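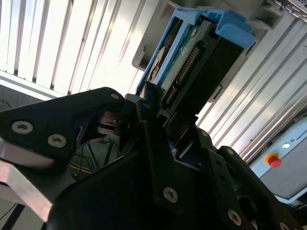
Samira Boutros

Who Helps Kids at School? (Besides Your Teacher)

Quick question. How many grown-ups work at your school? Most kids say the teachers, the principal, maybe the lunch people. But there's a bunch more! Some of them only see a few kids at a time, so you might walk past their door every day and never know what goes on in there.

So let's go meet a few.

The school counselor

Talks with kids about feelings. Big ones, small ones, weird ones. Fight with your best friend? New baby at home? Scared of tests? Counselor. You don't have to be in trouble to go. Lots of kids think that and it's wrong.

Jihad Matar is the counselor at Plondness Elementary. He keeps a box of 14 smooth rocks on his desk and you can hold one while you talk. "Some kids never say a word the first time," he told me. "They just hold the rock. Fine with me."

What you say mostly stays private. If someone is getting hurt, the counselor has to tell another grown-up who can help. That's the rule everywhere.

The occupational therapist

Long name! People say OT for short. "Occupation" usually means a job, and a kid's job is stuff like writing, cutting, zipping a coat, sitting in a chair without sliding off it. An OT helps when those things are hard.

Looks a lot like playing. Squishing putty. Picking up beads with tweezers. Swinging in a big stretchy swing. But your hands and muscles are working the whole time. Faustine Riviere is an OT who goes to 5 schools, so she keeps most of her stuff in her car. Scooter boards too. She says the putty gets everywere.

The school nurse

You know this one. Ice packs, bandages, the cot. But nurses also check your eyes and ears, help kids with asthma use their inhalers, and help kids with diabetes check their blood sugar. Some kids go see the nurse every single day at the same time and then go right back to math.
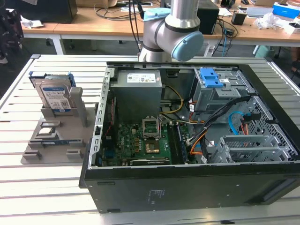

The school psychologist

Say it: sy-KOL-uh-jist. The P is silent. This person figures out how you learn. Maybe reading is super hard for you but you remember everything you hear. A school psychologist might do puzzles with you, ask questions, have you repeat numbers backward. It isn't the kind of test you get a grade on. Afterward they talk to your teacher and your family about what would help.

The reading specialist

Works with small groups, often 5 kids or less. Sounds, tricky words, reading out loud without a whole class listening. Yaowalak Boonchu does this and she has a wall chart where her groups add a paper fish for each book they finish. The goal is 3000 fish by by the end of the year. They started in November. Lots of fish to go.

How do I get help?

Tell a grown-up you trust. Teacher, parent, grandma, bus driver, whoever. Say "this is hard for me." They'll know who to ask.

Does it mean something's wrong with me?

Nope. Everybody needs help with something. My brother Marwan saw an OT in second grade because he couldn't hold a pencil right. Now he draws comics.

Try this

Find out the name of one helper at your school you never met. Next time you see them, say hi!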